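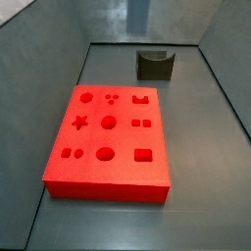 **FOR IMMEDIATE RELEASE**

Skendport, 3 March 2023

**Stüber to open its Skendport automation hall to visitors**

Stüber will open its automation hall in Skendport to the public this spring for a day of live robot demonstrations. The hall has been in use since January and has so far been seen only by customers and staff. Entry is free.

The main demonstration will be Plaria, the company's system for sorting and placing small parts. Visitors will watch it work with a red foam block cut with recesses of different shapes, among them a star, a hexagon and several round and square pockets. The task is to pick up a loose part, turn it the right way and set it into the pocket that fits. One of the parts is a dark gray block with a curved channel across the top, which has to be lined up with a notched recess before it will go in.

Plaria runs inside a walled enclosure. Staff will run the demonstration 11 times during the day, with 25 places at each session. Between sessions, visitors can try the same placing task by hand at a bench next to the enclosure and talk with the engineers who set up the system.

Iditz, which supplies the control software for Plaria, will have a table in the hall. Its staff will show how a new part is added to the system and how the robot's movements are checked on a screen before they are run on the real equipment.

The hall covers 800 square meters and also houses two packing lines and a test area for conveyors. The packing lines will run at reduced speed during the open day. The test area can be viewed from the walkway only.

Stüber employs 165 people in Skendport. The company is hiring for assembly and maintenance jobs this year, and supervisors from both departments will be in the lobby to answer questions about the work, shift times and training.

Places at the Plaria sessions must be booked in advance through the Stüber front desk. The rest of the hall is open without booking - visitors can come and go during the day. Closed shoes are required on the hall floor, and children must be with an adult. Parking is available in the east lot.

**About Stüber**

Stüber builds handling and packing equipment for manufacturers of small parts. Its automation hall and main assembly shop are in Skendport.

**Press contact**

Stüber Press Office, Skendport. Reporters who wish to film a session should contact the office before the open day.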